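Consumer Research Methods, Week 9
Reading product claims
Instructor: Mamta Rana
Handout for April 3, 2018

Start with the sentence on the Wikden box: "Lasts up to 4,000 uses." Before you believe it, ask what a use is. The fine print in the Wikden test sheet says one use is one opening and closing, done indoors, at room temperature. You may open and close things that way. I don't.

"Up to" is the other trouble. A claim of "up to 4,000" is met if a single sample got there. The sheet lists 15 samples and gives the result for the best one. I wrote to ask for the other 14 and got a coupon.
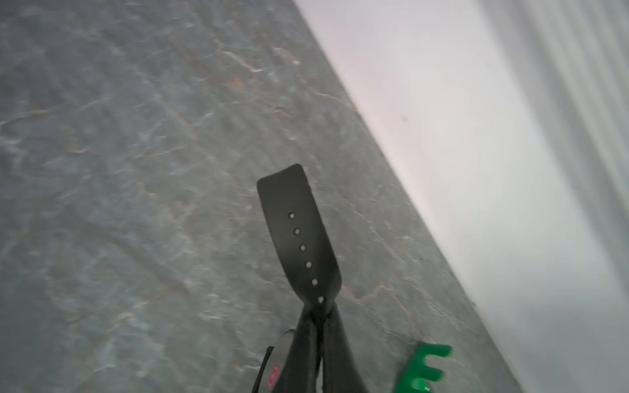

Surveys are no safer. Tivimis says its buyers are "highly satisfied" and cites 274 replies. Who was asked? People who had registered the product and were still on the mailing list in January. Anyone who threw theirs out and unsubscribed had no way to be counted. The textbook calls this survivorship bias and gives it two pages - it deserves a chapter.

Then there is the comparison claim. Nigam is "30 percent stronger." Stronger than what? In this case, than last year's Nigam. If last year's was weak, you have learned very little, and the ad has not told a lie.

Words to circle when you see them: up to, as much as, helps, tested, designed for, inspired by. "Tested" is my least favorite. A thing can be tested and fail.

For next class
Read the Zutow leaflet in the course folder. Pick one claim and write a page on what you would need to see before you accepted it. Do not tell me whether you like the product. If you think the claim holds up, fine, but show me how you got there - a well-known name on the label will not count as evidence.

Late papers go in the box outside my office.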